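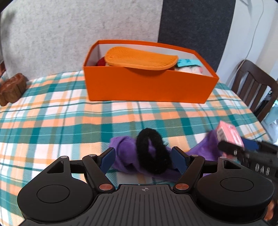

Telmo Moya / Home Posts Replies Media Search

Storage thread, part two. The rule in this apartment is one box per category, and the loose category is the one that always fails. Small soft things have no fixed shape, so they settle to the bottom and take the corners. I sort on the table with the plaid cloth on, and the orange box is the unit for this round. It is wider at the top than at the bottom, so floor area is less than the rim suggests. Long pieces go in last, across the top - the yellow-orange one with the rounded ends overhangs the front, and I accept that.

Plush fabric does not stack. The purple piece takes whatever volume it is given. Fold in thirds, then press the air out.

Fuzzy loops get threaded over something or they shed onto everything else.

Small packages keep their barcodes until December 2021 is over. After that the packaging goes.

Measured the shelf again: 630 mm clear width, 372 mm deep. The old Oakley crate from the June move was almost 100 mm too long and went to the hall.

Labels next. Paper tape, block capitals, short side only - the long side faces the wall.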